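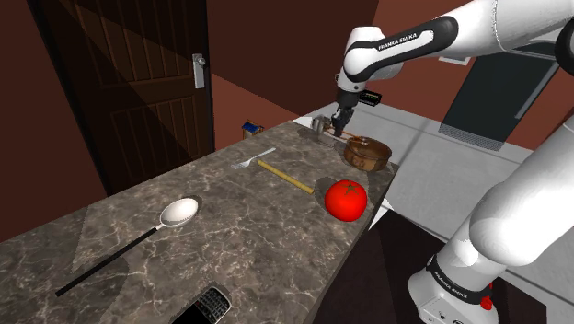
# Who decides whether a legal delegation visit counts as "official"?

**Qian_desk**

I work in the international office of a regional bar association. We are hosting a group of prosecutors and two court administrators from abroad for four days, beginning on a Tuesday. The invitation went out under our letterhead, with the Sunstead Legal Exchange named as a partner. Sunstead is paying for hotels and interpreters. We are paying for lunches, the bus and the printed binders.

Now the visitors' ministry has written back asking us to confirm in writing that this is an "official working visit." They say they need the wording before they can sign the travel orders. Our director thinks we can just say yes. The Sunstead program officer thinks only a government body can use that term and wants us to write "study visit." The local prosecutor's office, where the group will spend a day and a half, has told us it doesn't care what we call it as long as it gets the names and passport numbers by the end of January.

What I would like to know:

- Is there a rule about who can call a visit official?
- Does the wording change anything for visas or for entry to the court building?
- If we get it wrong, can we fix it with a second letter, or does the whole invitation have to be reissued?

The group is small, but the budget line for changes is 50 dollars, which would cover one courier envelope. I'd like to send one letter and be done.

---

**Ivar**

I handled incoming delegations for a court training institute for a number of years. In my experience there was no single rule, and the word meant different things to each side.

For the sending ministry, "official" usually decides which form the travel order goes on. It can affect whether the person is on duty while away, who pays the daily allowance, and whether they travel on a service passport. That is their internal matter. You can't settle it for them and you shouldn't try.

For the host, the word can suggest that a government authority issued the invitation. A bar association may or may not be one, depending on where you are. If yours is a private membership body, I would leave the word out and describe the facts instead. Something like this has worked for me:

> The delegation is invited to a working visit for professional exchange with the regional bar association, in partnership with the Sunstead Legal Exchange. The program includes meetings at the office of the regional prosecutor, which has agreed to receive the delegation.

Then attach the program and a short note from the prosecutor's office confirming its part. That note does more than the adjective. One ministry I dealt with refused a letter that said "official" three times and accepted the next one, which didn't say it at all but had the note stapled to it.

On your other points:

**Visas.** The consulate will look at who is inviting, who is paying and what the dates are. Make sure the payment split is in the letter. If Sunstead covers hotels and you cover meals, say exactly that. A letter that says "all costs are covered by the hosts" leads to follow-up mail. If anyone in the group travels on a service passport, have them ask the consulate directly, as the conditions can differ from those for an ordinary one.

**Court building.** Security works from a list. Send the names spelled as they appear in the passports, in the same order as on the invitation, and ask whether interpreters need to be listed separately. They usually do, and they usually get forgotten.

**Corrections.** A second letter is fine if it refers to the first by date and says which paragraph it replaces. Reissue the whole invitation only if names or dates change. A scanned copy by email is often enough for the ministry, but ask the consulate whether it wants the original.

---

**purkus_office**

Just say official. We host groups every spring and have never had a problem with it. They want the word, so give them the word.

---

**Ivar**

That can work if your office is part of a ministry or a court. Is it? If so, you are entitled to the term and the situation is different from the one asked about.

---

**purkus_office**

Yes, we are attached to the Purkus district court. OK, fair point, I didn't think of that. Ours go out signed by the court president.

One more thing, then. Check the binders. We printed 107 pages per person one year and half of it was the text of a procedure code the visitors already had in translation. They left them at the hotel. Now we print the program, the map and the list of speakers, and send the rest as files.

---

**Qian_desk**

Thank you both. We are a membership body under private law, so I used the wording from Ivar's answer with small changes. The prosecutor's office sent its note the same afternoon — two lines, signed and stamped. Our director wanted the word "high-level" in the first sentence and I talked him out of it.

I also found out that the interpreters were missing from the list for the court, so that has gone out again. Security wants everyone at the side entrance 90 minutes before the first hearing, which seems like a lot, but I have moved the bus.

The ministry hasn't answered yet. I'll add a line when it does.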